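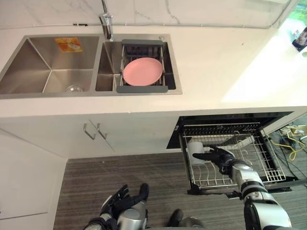
Kimum Household Tasks Group

Baltitance Kitchen: washing-up set, read me first

Last updated Jun 4, 2022. Maintained by Tibor Illés.

What is in the set
The set covers one household job, dealing with the washing-up, in a kitchen with a double sink and a dishwasher. There are 1,298 stills and 113 written task notes, sorted into 8 folders. Each folder stands for one stage of the job, from scraping plates to putting them back in the cupboard. Stills are numbered straight through and the numbering does not restart in each folder.

The kitchen
White counter, white marble splashback with faint grey veins, white cupboards with slim metal bar handles. The sink is brushed stainless steel with two basins. The left one is the larger and deeper and is called "main basin" in the notes. The right one is called "side basin". The tall tap stands between and behind them. The dishwasher is under the counter to the right of the sink and is always called "dishwasher", never "machine" or "washer". The floor in front has a grey striped carpet.

Things and their names
plate: any flat round dish with a rim. The pink one is "plate, pink".
cup: with or without a handle. We do not use "mug".
drying rack: the extendable one with grey plastic ends and metal slats that goes across the side basin.
dish rack: the wire one with upright tines inside the dishwasher.
sticker: the small orange and yellow one with a bowl on it, on the back wall of the main basin. Leave it out of the notes unless something covers it.

Please keep drying rack and dish rack apart. The first version of the notes used "rack" for both and 38 of them had to be rewritten.

How the notes are written
One action to a sentence, present tense, with the place named last: "Put the cup in the dish rack." If a thing is only partly in view and you cannot tell what it is, write "item, unclear" and carry on. Left and right are given as seen when facing the sink.

Where a plate is resting on the drying rack, note it as "on drying rack". We do not record wet or dry, as it cannot be told reliably from a still.

Known problems
The counter to the right of the sink is very bright in places and small things on it lose their outline. Cutlery is poorly covered. Glasses are in folder 6 only. Notes from November use the old spelling "side-basin" with a hyphen, so search for both.

Related sets
Espinoza has the cupboards and shelves. Stadar has table laying and clearing. Both use the same names for plates and cups, but Stadar still has "mug" in its older notes.

Corrections
Send the folder, the still number and the new wording to Tibor. Please do not edit the notes in place.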